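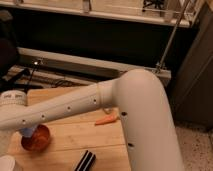
Under the warm light, May

Home Notebook Older entries Tools Visit us Contact

May, a bit after 9 in the morning

Kettle on, radio off, and back to the Unstead parish ledger, number 3375 in our book, which I have been putting off because I knew the spine would be a long job and I wanted a whole clear day for it. Well, I have most of one, so in we go.

The old glue is animal glue, very dark, and somebody in the past has added a second layer of something much nastier over the top of it, probably in a hurry and probably with the best of intentions. The first layer softens beautifully under a poultice. The second one just sits there looking at me. I tried the usual wheat paste poultice on the tail end for ten minutes and it lifted the brown glue round the edges and did nothing at all for the shiny stuff. Scraping dry with the bone folder gets it off in little flakes, slowly, and I'd much sooner be slow than go through the folds.

Hamdia Lemma came by while I was doing this and reminded me that we had the same trouble with the Endale hymn books, and that what worked then was leaving the thicker poultice on under a strip of polyester and going away. I'd completely forgotten! I looked back through the old notebook and there it is in her writing, with a tea ring on it. So: thicker paste, strip on top, leave alone. I've written it on the inside of the cupboard door as well so that I stop losing it.

Paste for today, for whoever is making it next: one part wheat starch to five of water, soaked overnight, cooked gently and stirred the whole time until it goes from milky to glassy, then a good while longer than you think. Twice through the sieve. The batch in the blue-lidded jar is older and smells it, please don't use it for anything but waste board.

Later, before lunch

Spine is clean apart from a stubborn patch near the head. 31 sections in all, and 10 of them have split at the fold, mostly at the front where people have leaned on it to look up the baptisms. I've pulled the sewing (it was only hanging on out of politeness by then) and put the sections in order between boards with a light weight.

Guarding tissue: I had been going to use the thin Civex one, but it goes to cobwebs the moment the paste touches it and I wasted a lovely long strip finding that out all over again. The heavier Fliltance tissue behaves much better on this paper, though it does add swell. If I tear it along a water line and keep it narrow I think we can get away with it. We shall see when it's all knocked up square. If the spine comes out too fat I'll drop to a finer thread and sew it a bit tighter, and say nothing rude about anybody's tissue.

Late afternoon

First few sections guarded and drying between blotters. I changed the blotters once and they want changing again before anyone goes home. The outer section has an old ink blot that I had worried would run, so I tested it with a barely damp swab in the corner and it held, but I'm keeping the brush well away from it all the same.

Still to do:
- stubborn patch at the head, thick poultice
- the rest of the split folds
- ask Unstead whether they want the old cover kept with it in the box or put back on
- more blotting paper, we're down to the scruffy bits
- linen thread, the 18/3, and beeswax

The boards are sound, by the way, and there is a very sweet pencil drawing of a goose inside the back one. I shall be leaving that exactly as it is.

4 comments 9 shares

Contact the bindery | © The bindery notebook | Back to top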